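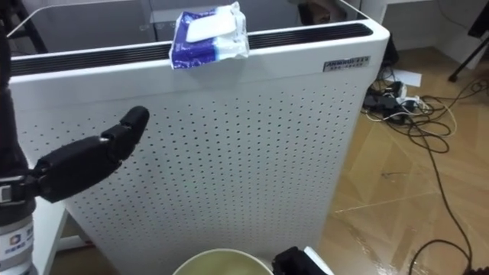 Figure 1. Wipes left on top of the floor unit, partly over the vent grille.

Keeping Surfaces Clear in a Shared Room: Storage for Small Items in Room 1321, Todley Building

Project report, Interior Practice module
Submitted 2024-03-21

1. Background

Room 1321 is on the upper floor of the Todley Building and is shared by several courses. It is used for practical work, group meetings and, in the late afternoon, as a place to sit. No single course is responsible for it. It gets cleaned, but the cleaning staff are told to leave anything that looks like it belongs to a project, so small items stay wherever they were put down.

The module asked us to choose a room on campus with a small practical problem and to propose a change costing no more than $80. We chose this room because we use it ourselves and had all lost time looking for things in it. Scissors, tape, markers, cleaning wipes and balls were the items that came up most when we talked to other users.

The report covers three matters: where small items are put down, what storage is already there, and what we changed. It does not cover large equipment, coats or bags, which have their own rules.

2. What we wanted to find out

Our first idea was simply to buy a box. The feedback on our proposal was that we did not know whether a box would help, and that was fair. There is already a cabinet in the room, and most of the items we were worried about had a place in it. We changed the question to why things were not going back to the cabinet.

We set these questions:

Which surfaces do people use to put small items down?
Are some of those surfaces a problem for other reasons?
How far is a person willing to walk to return an item during work?
Can the storage be moved closer without getting in the way?

3. The room and its surfaces

We drew a plan of the room and marked every surface at a height where a person could put something down without bending. We expected to mark the tables, the window ledge and the top of the cabinet. We ended up with more than that, because any flat edge gets used once the tables are busy.

3.1 Floor unit

The large white unit with the perforated front stands on the floor. Its top edge is narrow and curves over into a long black slotted grille. It is a poor shelf. Soft packages stay on it because they fold over the edge, and anything hard and round would roll off. Wipes end up there often. People who use them while standing nearby want both hands free again, and the top of the unit is the closest thing to hand.

We counted this as a problem surface for two reasons. The first is that the grille should be kept clear. The second is that a package on the unit is out of sight from the tables on the other side of the room, so the next person opens a new one. During the project we found more than one open pack in use on the same day, and an open pack dries out if the flap is not pressed down properly.

3.2 Cabinet

The cabinet is a Finura model with two doors and adjustable shelves. It is in good condition. The doors open outward and need clear floor in front of them, and that floor is where people tend to leave chairs. Several users told us they do not bother with the cabinet until the end of a session because they would have to move a chair first. By the end of a session they are in a hurry.

The shelves are deep. Small items go to the back and larger boxes are put in front of them. We took everything out, sorted it and put it back, and found supplies that had been reordered while the old stock was still behind a box.

3.3 Tables

The tables have plain white tops. They are the main working surface and nobody we spoke to wanted anything fixed to them. They are also where most items are left. Flat items such as rulers and paper stay put and cause little trouble. Round ones need more thought. A ball sits still on a level table as long as the table is not bumped, but there is no rim on the tops, and a small ball that goes over the edge usually travels a long way across the floor.

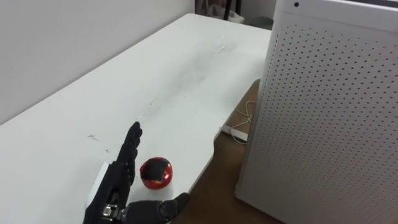 We tested this by placing a shallow tray on one table for a week. Users were not told what it was for. Markers and tape went into it right away. It also filled up with wrappers and old notes, and by the end of the week people were pushing it aside to get more working space. From this we learned that a tray on the table gets used, and that it becomes clutter if it has no limits.

3.4 Window ledge

The ledge is too narrow for most items and gets direct sun. Glue sticks left there had gone soft. We did not consider it for storage.

4. Method

We used three simple methods. We visited the room at the end of the day and wrote down which surfaces had small items on them. We spoke with users, mostly in short conversations while they were packing up. We also tried returning items ourselves during our own work and noted when we gave up and put the item somewhere else.

The last of these was more useful than we expected. All of us had said in advance that we would walk to the cabinet every time. In practice, each of us left something on a table or on the floor unit during the first session. The main cause was having something else in the other hand.

The end-of-day visits have a weakness. They show where an item was left last and do not show where it was during the day. We could have visited more often, but the room was in use and we did not want to interrupt.

5. Design

We compared four options: a tray on each table, hooks on the wall, a rolling cart, and an open rail with bins next to the working area.

The trays were ruled out after the test. Hooks are cheap but only work for items with a hole or a loop, and the wall would have had to be drilled. The rolling cart was popular with users. We looked at one from Umlow, but it was above our budget, and a cart can be rolled off to another room and not come back.

We chose the rail. It is 1000 mm long and holds five bins, hung at a height of 100 cm from the floor. This height lets a person drop an item into a bin without looking closely and without bending. The rail clamps to the side of the existing shelving, so no drilling was needed. The bins are Magalhães stacking bins with a raised front lip. The lip keeps round items in.

Each bin has one type of contents:

Wipes and cloths
Tape and scissors
Markers and pens
Balls and other round items
Unknown

The bin marked Unknown was added late. Users told us that they often find an item and do not know where it goes, and then leave it where it is. With a bin for such items they can at least clear the surface. It has to be emptied regularly or it turns into the same problem as the tray.

The total cost came to the full $80. If we had spent less on the clamps we could have bought a sixth bin, but the cheaper clamps we tried slipped under load.

6. Results

After the rail was installed, we went back to making end-of-day visits. Markers, tape and scissors were returned well. Most of the time the tape was in the right bin, and when it was not, it was in the bin next to it. The tables were easier to wipe down because there was less to move first.

Wipes improved less. Their bin is on the far side of the tables from the floor unit, and people working near the unit still put the pack on top of it. We moved the wipes bin to the end of the rail closest to the unit. This helped a little. We think the wipes need a separate holder on that side of the room, and we did not have the money left for it.

Balls were mixed. They were put in the bin at the end of a session but stayed on the table while people were working. We no longer see this as a fault. An item that is in use should be where the work is. What would help is something to stop it rolling, such as a ring or a folded cloth, and that can be kept in the same bin.

The Unknown bin was full sooner than planned. Among other things it held a cabinet key that had been reported missing, two pen caps and a phone charger.

7. Problems during the project

The plan of the room was wrong in our first draft because we measured from the door frame in one direction and from the wall in the other. It had to be drawn again, and this cost us most of one session.

The first labels were printed on paper and came off when the bins were wiped. We replaced them with laminated labels held on with clear tape. The text on the second set is larger.

We also did not ask the cleaning staff early enough. When we did, they pointed out that the lowest part of the rail bracket was in the way of the mop. We turned the bracket around.

8. Recommendations

Add a wipes holder on the side of the room with the floor unit, at the same height as the rail.
Keep the top of the floor unit clear at all times. A small label near it may be enough.
Keep the floor in front of the cabinet doors free of chairs. Tape marks on the floor would be cheap to try.
Store only spare stock in the cabinet, and open a new pack of wipes only when the old one is finished.
Empty the Unknown bin at the end of each month.
Check the clamps in June, before the room is rearranged for the summer courses.

The plan of the room, the clamp test notes and the label file are in the project folder. The rail and bins stay in Room 1321 for the rest of the year.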